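Ashley Dunmore lights up when you ask her about tape. Blue painter's tape, brown paper, a table laid out in rectangles - it's how she sets up for every drinks afternoon in Delanstead, and she'll happily talk about it until the kettle boils.
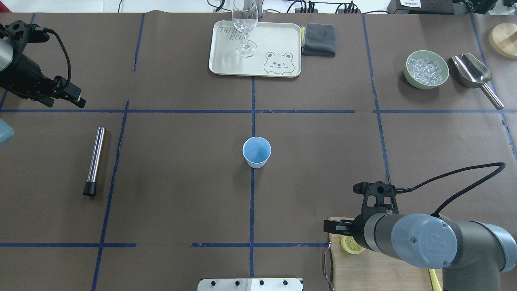

Page last changed: June

"I love a grid," she says. "You put a cup down on a line and you know where it lives!" Her favourite piece is the tray with the winking bear. "He's so cheerful. I'd never serve a glass on anything else."

Ice gets its own bowl, a pale green one, with a steel scoop beside it. She learned that from Iraklis Tsakiris, who ran the counter at Kokkinos for two summers. "Iraklis was strict about scoops, and he was right."

And the coloured cups? She's had the rack for years.
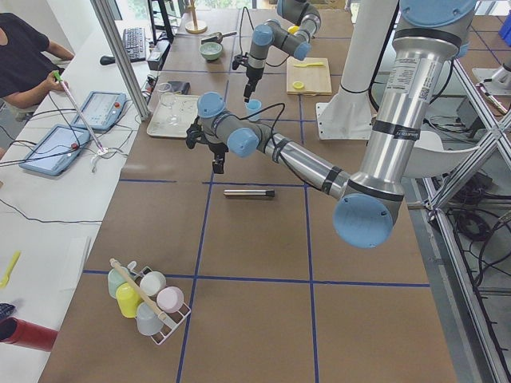 "Pink always goes first," she says. "Kids, grown-ups, doesn't matter. I put the grey one at the front and they still reach past it."

The paper comes off a big roll and gets replaced when the tape starts to lift. Next she wants to try a longer table - "more rectangles!" - and a second rack.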